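Guides > Drinia guest flats > Housekeeping set-up > Section 4: Flat linen

4. Folding plain white cloths (table cloths, tray cloths, top cloths)

Last changed August 9, 2018. 14 comments | 66 shares

Read section 3 first if the washing isn't done. This bit starts with clean, dry cloths and a clear bit of table.

Before you start

Wipe the table. Dry it. Wood holds water in the grain and a damp patch goes straight through to the cloth.
Hands clean, no hand cream. Rings off if they catch.
Coloured linen stays in its own bag until the whites are finished. All of it, tea towels too.

CAUTION: don't fold anything that feels even slightly damp. It goes musty in the cupboard and then the whole stack needs washing again.

Laying out

1. Shake the cloth once, away from the table. Let it drop long side towards you.
2. Pull the near edge straight first. Leave the far edge alone for now, it will wander, that's fine.
3. Check both ends for a flap turned under or over. Open it out flat. Very easy to miss on plain white, no pattern to go by.
4. Smooth from the middle out with flat hands. Not fingertips, they just push the puckers along.
5. Long diagonal creases: lift the nearest corner, tug gently, lay it down again. Don't rub at them. 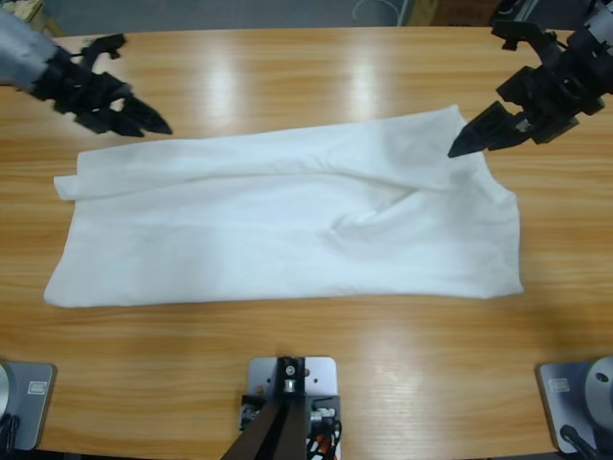
White cloth, wooden table, both times.
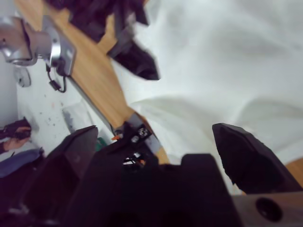

6. If it has bunched up badly, stop smoothing. Pick the whole thing up by two corners and go back to step 1. Quicker.
7. Look for marks now, while its open. Anything stained goes in the Skeka tub, not back in the pile.

Folding

8. Far edge to near edge. Match the corners, then the edge between them.
9. Run a flat hand along the fold. Once is enough.
10. Left end to right end. Same again if it's one of the long ones.
11. Turn so the folded side faces you. Onto the stack, folded side out.

NOTE: no more than 10 to a stack. Higher and they lean, then somebody pulls one from the bottom and you're refolding the lot.

NOTE: the Vasić cloths are 100 per cent cotton and come up a bit shorter after the first few washes. Corners won't always meet. Match the near edge and let the rest go.

Ironing

Only if the crease still shows after smoothing. Medium heat, wrong side up, on the board please and never on the table. The table finish marks and we can't get it out.

CAUTION: let an ironed cloth cool flat before you fold it. Fold it warm and you have pressed in a new crease.

Putting away

Top shelf, long cloths. Middle shelf, everything else. New stacks go behind the old ones so the same few don't get used to death. Lavender bags are fine but keep them off the fabric, the oil leaves a yelow ring.

Linen count is in September, forms are in section 6. There should be 18 long cloths per building. If you're short, check the Skeka tub before reordering from Momon.

Comments

tulip_st: Step 6 is spot on. Spent ages patting one flat last week when I should of just started again.

building2: Is it folded side out or folded side up? Old sheet said up.

linenroom: Out. Old sheet is wrong, please bin it.

gwen_nights: can we have a bigger table

Load more comments (10)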